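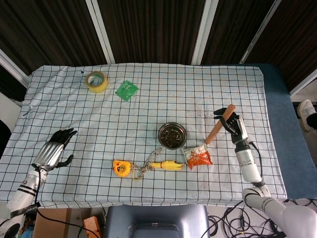 Why do we have to sort things when they're all just stuff, Lama Hattar wrote to us, and how do you sort things that don't go together at all? She had emptied a drawer at home and found 124 things in it, and she had no idea where to start.

Sorting means putting things into groups. Everything in a group has to share something. It might be a color, a shape, a job or a material. The thing they share is called the rule. Once you have a rule, you can pick up any object and ask whether it fits.

Some collections are easy to sort. A bag of buttons has only buttons in it, so you can sort by size and be finished before lunch. A mixed table is harder. A roll of packing tape, a metal bowl, a snack packet, a wooden rod, a tape measure and a rubber chicken have very little to do with each other. People who run museums and stores have the same problem every day, only with more objects.

Sorting by material

A material is what a thing is made from. Wood, metal, glass, paper, rubber and plastic are all materials.

Wood comes from trees. A wooden rod was once part of a trunk or a branch. It was sawn into a strip and then shaped until it was long and even. If you look closely at a piece of bare wood you can often see thin lines running along it. Those lines are the grain. Wood is stiff, but it is lighter than metal of the same size, and it does not feel as cold when you pick it up.

A metal bowl feels cold even when it has been in the same room as the wood all day. It is not really any colder. Metal carries heat away from your hand quickly, and your skin notices. Wood carries heat away slowly. You can test this with a metal spoon and a wooden spoon, as long as they have both been left out on the counter for a few hours.

Metal is also good for bowls for another reason. A flat sheet of it can be pressed into a curved shape without cracking. The factory puts the sheet over a hollow mold and pushes down hard. The bowl comes out in one piece, with no seams for food to get stuck in.

Plastic is the tricky one. It can be hard like a toy brick, soft like a shower curtain or thin like a bag. That is why plastic things end up all over the house and why it can be difficult to tell that they belong in the same group.

Snack packets are trickier still. Many of them look like paper or foil, but are made from several very thin layers stuck together. Often the outer layer is plastic with the colors printed on it, and there may be a layer of metal inside that is much thinner than a hair. The layers keep air and damp away from the food. They also make the packet hard to recycle, as the layers are so difficult to pull apart. In many towns an empty packet has to go in the trash. Ask a grown-up what the rule is where you live.

Then there is the rubber chicken. Rubber can come from a tree. The tree makes a milky juice called latex, and people collect it by cutting a shallow groove in the bark. But a lot of rubber chickens have no rubber in them at all. They are made of a soft plastic called vinyl, and the name has stayed the same. So where should a rubber chicken go if you are sorting by material? You may have to start a group called "soft and bendy" and leave it there.

Sorting by job

The next way is to ask what a thing is for. This is how most kitchens and workshops are arranged.

A tape measure is for finding out how long something is. Inside the case there is a long strip, wound up in a coil. In many tape measures the strip is thin steel. If you pull some out and look at the end, you will see that it is a little curved, like a very shallow gutter. The curve makes it stiff enough to stick straight out into the air. When you pull out too much, the strip bends suddenly in the middle and flops down.

There is also a spring in the case. Pulling the strip out winds the spring tighter. Letting go lets the spring unwind, and it pulls the strip back in. It can move fast, so keep your fingers away from the slot and let it go in slowly.

Packing tape is for closing boxes. It is a thin plastic strip with glue on one side. The glue never dries hard the way school glue does. It stays slightly soft, and when you press on it, it flows into tiny bumps in the cardboard and holds on. That is why you should rub a piece of packing tape down with your hand after you stick it.

You might wonder why the tape doesn't stick to itself forever on the roll. It does stick to itself, but only a little. The smooth side of the tape is made so that glue cannot grip it very well. Clear tape often looks yellowish on the roll, even when one piece of it looks clear. You are seeing many layers at once, and a tiny bit of color in each one adds up. Old tape can turn yellower as the glue ages.

A bowl is for holding things that would roll or spill. Leaves, seeds, grains and beads are all easier to move when they are in a bowl. Imagine carrying roughly 400 seeds across a room in your hands! Small loose things count as one thing while they are in a bowl. If you tip them out, you have a much bigger sorting job.

A wooden rod can have many jobs. It can be a pointer, a plant support, a curtain pole for a dollhouse or a handle for something else. When a thing has lots of jobs, put it with the job you use it for most.

And the chicken is for playing with. Some toy chickens make a noise when they are squeezed. In those, air rushes out through a small piece inside called a reed or a squeaker, and the air makes it shake. Shaking air is what your ears hear as sound. When you let go, the body goes back to its old shape and air rushes in again, so many of them make a second noise.

Chrysoula Triantafyllou asked whether a thing can go in two groups. It can. A tape measure is a tool, and it can also be a yellow thing, if you happen to be sorting by color and that is the color it is. But it can only be in one drawer. For putting away, you have to choose.

Sorting by shape

Shape sorting is good practice, and you don't need to know what anything is called.

Look for things that are round. A bowl is round at the top. A roll of tape is round too, and it has a hole through the middle. A roll can stand up on its edge or lie flat on its side. It looks quite different each way, but it is the same shape. If it stands on its edge on a sloping table it will roll off, so lay it flat when you are putting it down for long.

Look for things that are long and thin. A rod is one. A pencil is another, and so is a drinking straw.

Some objects have a shape that keeps changing. Cords, chains and crumpled packets are like this. A cord can be a line, a loop or a tangle, depending on how it was dropped. For these you need a group called "no fixed shape."

Undoing a tangle

If a cord is caught on something, untangle it before you put either thing away. Hold the tangle loosely. Find one end. Follow it back with your fingers until it goes under another part, and pass the end out through the same gap. Don't pull. Pulling makes small loops into tight knots, and then you will need someone with longer fingernails.

Mireille Saab and Faustine Lacroix have both told us they use a fork to loosen knots. A blunt fork works well on thick string. It is not so good on thin chain.

Using squares to help

A cloth or a sheet of paper with a grid of lines on it makes a very good sorting mat. You can give each group its own patch of squares. You can also use the lines to compare things. Put one end of an object on a line and see how many squares it covers, then do the same with the next object.

Count the squares in words first and guess before you look. A long rod might be the longest thing you have, but a cord pulled out straight could beat it.

If you don't have a checked cloth, draw lines on the back of some wrapping paper with a ruler.

Try it yourself

Ask if you may borrow four or more small things from around the house. Leave out knives, medicine, batteries and anything that could break. Put them all on a table and mix them up.

Choose a rule and don't say what it is. Make 2 groups. Then ask someone to look at the groups and work out your rule. If they get it wrong, move one more object and let them guess again.

After that, swap. The other person makes the groups and you guess. Some rules are very hard to spot. Tamer Karaki sorted his things by whether their names had the letter E in them, and his sister took most of an afternoon to find it.

When you have finished, put everything back where it came from. Empty packets can be thrown out.

Last updated: October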